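Bacs bleus, voie à galets et pince à deux doigts : notre avis avant de signer le bon de commande

Par Lilla Bárány, 25 janvier 2020

Quand on m'a confié le budget de la manutention à l'atelier de Grondport, je me suis dit naïvement que le gros du travail serait de choisir le bras. J'ai passé des soirées entières sur les fiches techniques, les charges utiles, les contrats de maintenance (mon mari peut en témoigner, le pauvre), et je n'avais pas gardé une heure pour réfléchir aux bacs. Or c'est par les bacs qu'il faut commencer ! J'écris donc cet avis pour les collègues qui préparent le même achat et qui ont, comme moi, une ligne « divers » beaucoup trop petite dans leur tableau.

L'ensemble testé nous a été proposé par Flustwood : les bacs en plastique bleu, les éléments à galets et la pince. Le plastique me plaît beaucoup, il est épais, avec un rebord bien arrondi que les doigts viennent serrer par le bord. Demandez tout de même un échantillon de chaque taille avant de chiffrer, c'est un conseil d'amie.

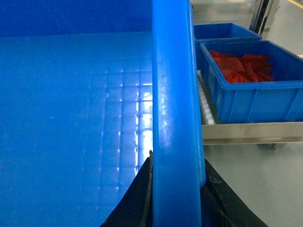 La paroi d'un grand bac entre les deux doigts ; à droite, un bac plus petit chargé d'articles rouges.

Côté pince, je mets une bonne note, avec une réserve. Les doigts noirs se marquent, on le voit bien aux éraflures, et je vous engage à inscrire un jeu de rechange dès la première commande. Chez nous le jeu est facturé 255 euros, ce qui n'a rien de scandaleux, mais commandé à part il faut y ajouter le port et surtout l'attente. Mansour, l'autre fournisseur consulté, l'incluait dans son offre de base. J'aurais dû négocier ce point, tant pis pour moi.

Venons-en aux galets, dont je suis franchement contente. Ce sont de petits galets blancs, très rapprochés, dans un profilé métallique gris, et j'aime cette simplicité : on comprend du premier coup d'œil comment c'est fait. Nous avions prévu 3000 euros pour toute la partie roulante et nous avons dépassé de 300, entièrement par ma faute, car j'avais mesuré les bacs au fond et oublié les rebords. Mesurez toujours en haut ! Et dessinez le plan avec les bacs posés des deux côtés de la voie, en gardant de quoi passer la pince entre eux – sur le papier, cet intervalle a l'air d'un luxe qu'on voudrait bien récupérer pour autre chose.

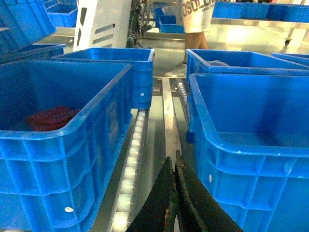

Les galets blancs et le rail métallique, avec un grand bac de chaque côté.

Reste le sol, que j'avais complètement laissé hors du budget. Le nôtre est gris clair, lisse et brillant, je le trouve très agréable à l'œil, mais les reflets des éclairages sont forts. Si vous comptez sur des caméras, faites venir l'intégrateur sur place avec les lumières allumées avant qu'il ne remette son prix. Durstead nous l'a proposé gratuitement en octobre, et c'est une visite que je redemanderais sans hésiter.

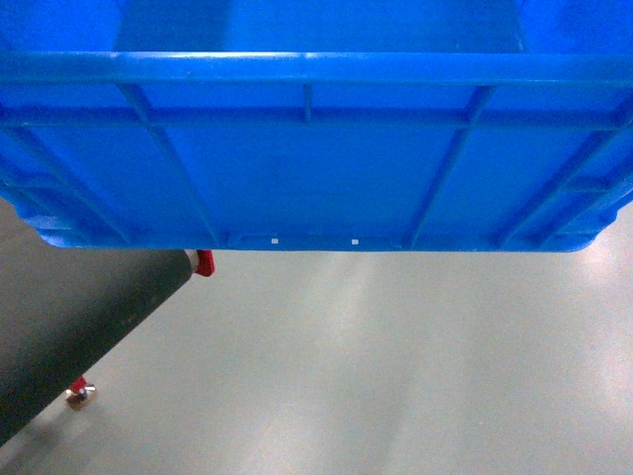
Le long côté nervuré d'un bac, et les reflets sur le sol clair.

Ma note finale : 4 sur 5. Je retire un point pour la documentation, livrée en un seul gros fichier sans sommaire, où j'ai cherché la cote du rebord pendant toute une matinée (elle y est, dans les annexes, après les conditions de garantie). Pour le reste, je recommanderais ce matériel à un atelier de notre taille, à condition de demander un devis séparé pour les bacs, un autre pour la voie, et de laisser la pince sur sa propre ligne. Si vous avez déjà comparé les offres de Flustwood et de Mansour sur des bacs plus petits, écrivez-moi, je prépare la deuxième tranche et vos chiffres me rendraient bien service.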